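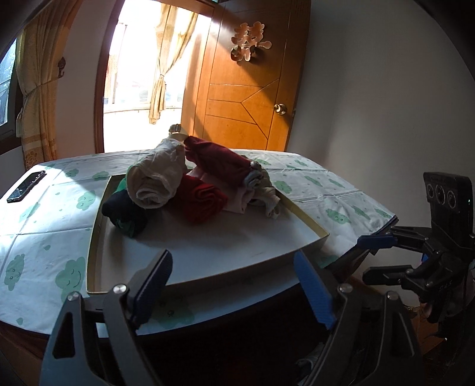 Incident Notes: A Gripper That Closed When It Should Not Have

In April our group suspended clothes-handling sessions for nine working days following a fault in one of the hand-held grippers. No one was seriously hurt. I have been asked by several colleagues to set down what took place, and I do so on this blog in a personal capacity, with the agreement of Graciela Sosa, who is responsible for safety in the group.

The sessions concerned are simple in outline. An operator holds a gripper in each hand and moves rolled garments into and out of a shallow cardboard tray on a table. The recordings are later used to train the arm in the Ganora laboratory. The work is carried out in ordinary homes, with household furniture and whatever light the room provides. Operators attend a half-day of instruction before their first session.

The fault occurred late in the morning, during the second set of the day. Weronika Kwiatkowski had placed a thick rolled garment in the tray and released the trigger. The fingers opened as expected. She then put down the other gripper and reached between the open fingers to free a thread that had caught on one of the pads. The fingers closed on her index finger and stayed closed. She could not open them with the trigger. Lâm Lại, who was keeping the session log, disconnected the battery, and the fingers could then be parted by hand. The injury was a bruise and a small cut at the side of the nail, which was cleaned and dressed on the spot.

Two errors were made in the minutes that followed, and I was responsible for the first. I allowed the battery to be reconnected to see whether the fault would repeat. It did not, and in the process we lost the controller's temporary record of the event. The second was that the session resumed with the same unit for one further set before Ms. Sosa was informed by telephone. She ended the session at once. Our written procedure was clear on both points and we did not follow it.

Jolanta Kaczorowski examined the unit the following week. She found that the cable from the trigger sensor had worn through its outer cover where it passes a pivot. With the fingers fully spread, the cable was pulled tight against the edge of the link, and the signal dropped out. The controller, an Oshima board running our own software, read the missing signal as a fully pressed trigger and drove the fingers shut. The mechanical wear was ordinary. The decision to treat no signal as a command to close was ours, made early in the project and never reviewed.

Ms. Kaczorowski was able to reproduce the closure on the bench. It appeared 9 times in 2000 open-and-close cycles with the worn cable in place, and did not appear in the same number of cycles with a new one. Earlier session logs were then searched for similar events. Afia Abubakari read through 169 of them and found two entries reading "sticky, restarted." Neither had been reported as a fault. Both concerned the same unit.

The following changes are now in force.

A lost or unreadable trigger signal cuts power to the fingers and sounds a tone. The fingers are not driven in either direction.

The trigger cable is routed outside the pivot and held by a clip. It is inspected before each session and replaced after 50 hours of use, whatever its condition.

Threads, lint and trapped fabric are removed only with the battery disconnected. This applies to short pauses as well.

Any unexpected movement ends the session. The unit is bagged with its battery removed and is not tested on site.

Ms. Kwiatkowski returned to sessions when they resumed and has asked that her name be used here. The new cable clips have been fitted to all units except the two held at Ganora - these remain out of service until Ms. Kaczorowski's next visit. Groups using a similar trigger arrangement may write to me for the bench test procedure.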